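How to Budget for a Sidewalk Delivery Robot Pilot (Start in the Simulator!)

by Zoriana Lytvynenko
Updated June 11, 2026

So you want to put a robot on the sidewalk. Great! I've planned two of these pilots now, and my favorite part is still the first month, when you own no hardware at all and everything happens in a simulated city. You can learn a surprising amount about what to buy before you spend real money on it.

Our test runs for the Brindura pilot are done on downtown blocks like these, with simulated people walking around:

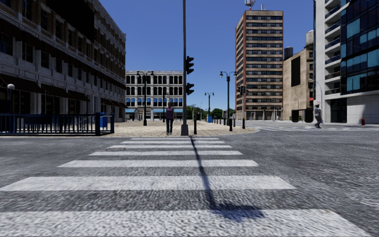
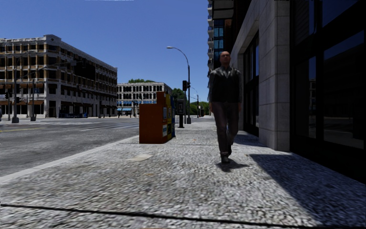

Step 1. Write down the trips

Before you look at a single catalog, list the trips the robot has to make. Start point, end point, how heavy the load is, and how many street crossings. Ours had 90 trips on the list the first time, and Tiruwork Moges cut it down to the ones that mattered to the shops. Mark every signaled crossing. They drive the sensor choice more than anything else on the list, and sensors are where a budget gets away from you.

Step 2. Price the simulation work first

People forget this line completely. You need:

A workstation with a decent graphics card. Check what the simulator asks for, then buy one step up if you can.
Licenses, if your simulator isn't free. Read the part about the number of seats.
Somebody's time to set up the streets, the walkers and the test routes. This was our biggest cost in the first phase and I had put down zero for it. Oops.
Storage. We kept every run from the first batch, all 1,051 of them, and filled a drive in no time. Now we keep the failures and a handful of the good ones.

Step 3. Try out sensors before buying them

This is the fun part! Move the camera mount up and down in the simulator and run the same crossing again. Try a narrow lens, then a wide one. Run it at noon and again with the sun low, so you get long hard shadows across the pavement. If the cheaper camera handles your worst corner in simulation, put it on the shortlist. If it can't do it there, cross it off.

One caution. A simulated sensor is usually nicer than the real thing. Leave money for one sample of each model on the shortlist and test those outside before you order the set.

Step 4. Make the equipment list

I use a plain spreadsheet with one row per item and columns for price, shipping, lead time and "what happens if it breaks." For each robot we list the base, battery, spare battery, charger, cameras, range sensor, onboard computer, data plan, cargo box and a set of wheels. Two quotes on anything over $400. Our range sensor came in at $2,649 from Cinarex with the bracket, and the other quote left the bracket out, so compare carefully.

Get the spare battery now. Ibsa Tilahun talked me out of it on the first pilot and we lost most of a week waiting for one (he buys two spares these days).

Step 5. Budget for the street

Call the city early and ask about permits, insurance minimums and whether a person has to walk along with the robot. That walking person is wages, every hour, and can cost more than the robot does over a summer. Add a place to park and charge it, an outdoor outlet if there isn't one, and a van or cart to fetch it when it gets stuck.

Step 6. Set the order dates

Work backward from the day you want to be rolling. We want to start in July, so the long-lead parts were ordered in the spring and the small stuff is going out now. Put a decision point between simulation and the first hardware order, and agree ahead of time what counts as a pass. Muammer Sönmez wrote ours on half a page: which routes, how many clean runs in a row, and which mistakes mean stop and fix. Half a page is plenty.

Next page: filling in the spreadsheet, row by row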